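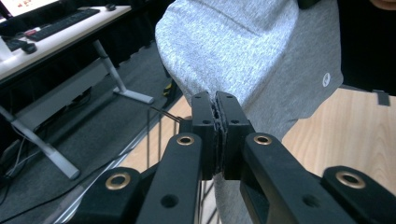 Femham Garment Care, Unit 4 – Knit Tops: Handling and Hanging

Heathered knits stretch along the grain when lifted by a single point. Take a full fold of fabric, never one layer. The light-gray sweatshirt sleeve is held this way, with the cloth bunching above the grip. Keep clear of any print or emblem, such as the small round white logo on the right side of the sleeve.

Hanging a knit top
Set the hanger on a flat surface and bring the garment to it. Work from both sides so that the weight is shared.
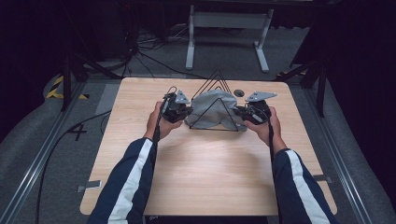
Shoulder seams should meet the slope of the hanger before the body is straightened. With a black wire triangular frame, bring the peak clear of the cloth first. The gray fabric is still in a mound over the wire at this stage – smooth it from the peak outward.

Tension
Pull only until the creases run straight, then release. Allow 3 minutes' rest for the knit to recover.

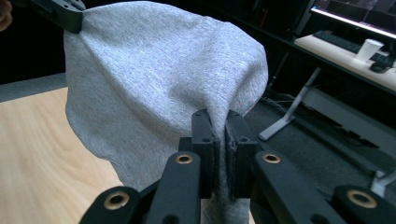 Fig. 3. Gray knit held at two points; diagonal creases show the line of pull.

Work surface
Clear the surface between garments and check it for lint and snags. A pale wooden tabletop with a slight gloss reflects light, so inspect it from more than one side.

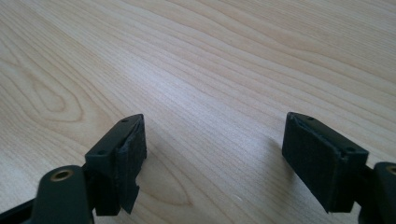
Reading: Santoro, section 7.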